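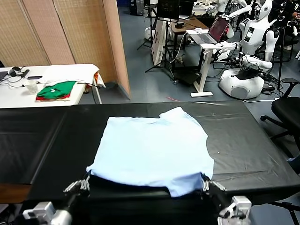 Slide 1. T-shirt folding at the September open day, Nillovar.

Okay, start slow. Thank them for having me, say thanks to Grigore Ursu for the invite, then straight in. I run operations for Enache, we do linen and uniforms for hotels and small clinics, and I am not a robot person! I said yes to the Nillovar open day because Chih-ming Ho wouldn't stop emailing me (nicely), and because somebody at work had to go look at this stuff before we signed anything.

Ask for hands – who here has folded laundry for money? Wait for it. There's usually more than you'd think.

So, the trip. I drove out to Takholm, got lost in the business park, and arrived with coffee on my sleeve. They do these open days in small groups. You get a badge, you get a talk, and then you stand near a table for a good long while and watch shirts get folded by robot arms. I was hoping for a big shiny factory floor. It's a lab. Cables, laptops, office chairs, a folding screen. I liked it a lot better than the brochure version, because you can walk up and ask the people what's bugging them this week.

Chih-ming gave us the numbers up front, so I'll give them to you too. The team had logged 3830 folding attempts before our visit, all on short-sleeved shirts. They give each attempt up to 60 seconds, and then they stop and reset. (Pause here. Last time people wanted to write that down.)

Now the part I'd been waiting for, which is what happens in the middle of a fold. My folks do a shirt in a few seconds and couldn't tell you how. When you watch a machine do it you start seeing all the little decisions. Where do you grab? How much cloth do you take? If the sleeve isn't flat, do you fix it now or keep going? I stood there whispering "fix it, fix it" like I was at a ball game.

Click to next slide. Let them look for a second before talking.
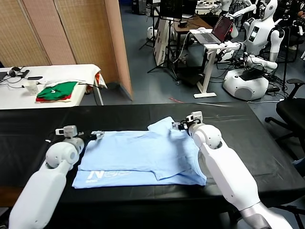 Does it matter to the robot what the shirt is made of?
Quite a bit, according to Chih-ming. Thin stretchy knits are the hardest for them, and heavier cotton holds a crease long enough for the next move.

(That one comes up every single time, so answer it here and save ten minutes at the end.)

Story about the towel. Keep it short! I'd brought one of our hand towels in my bag, because of course I had, and at the break I asked if they'd try it. Very polite no. The setup that afternoon was for shirts, and they didn't want to mix in something new with visitors standing there. I was a bit put out, then I thought about how I feel when a client shows up with a suitcase of tablecloths at four in the afternoon. Fair enough.

What I did get was a long chat about failures, and I'd tell anyone going to one of these to ask for that. Ask what went wrong this morning. Chih-ming pulled up their list and went through it with us – missed grabs, double grabs where it picks up two layers and should have had one, a corner that slips at the last second. They had 207 of those double grabs written up, each with a note. We don't keep notes like that at Enache. We probably should. I came home and started a sheet for our own folding station and it lasted nine days, so, working on it.

If people look sleepy, do the bit about the parking lot. If not, skip.
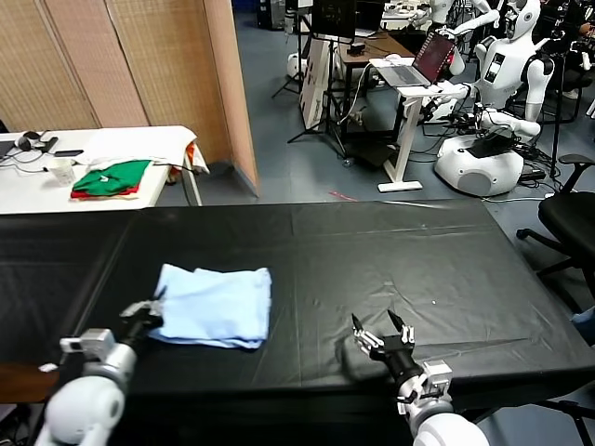

Back at our plant, folding is the job I have the most trouble staffing. The Meltham site handles 495 pieces of staff clothing on an ordinary shift, mostly polos and tunics, and the end of that line is where people get sore shoulders and quit. So I was watching with a pretty selfish eye. Take the work surface. They've got a black sheet over the table and a pale blue shirt on top, and you can find the edge of that shirt from across the room. Our folding tables are white and so are half our tunics! I'd never once thought about it. We put dark covers on two of our tables the week after, for the humans, and the crew at Meltham asked for more. Cost us next to nothing.

Would I buy one? People want a straight answer, so give it: not this year. I'd want to see tunics, with snaps, out of one of our own carts, and I'd want to see it on a bad day. Grigore thinks I'm being stubborn. We have a lunch riding on it.

Last slide is just my email. Say I'm around at the coffee table and I still have the towel. Mention that Nillovar takes sign-ups for the next visit at the front desk in Takholm, small groups, wear comfortable shoes because you'll be on your feet. Then questions.

Search talks and notes
Enter keyword Go

Recent items
Notes: Moving the Meltham sorting line without closing
Slides: What we ask before a site visit
Notes: Carts, casters and sore backs
Grigore Ursu: Opening remarks
Handout: Questions to take to an open day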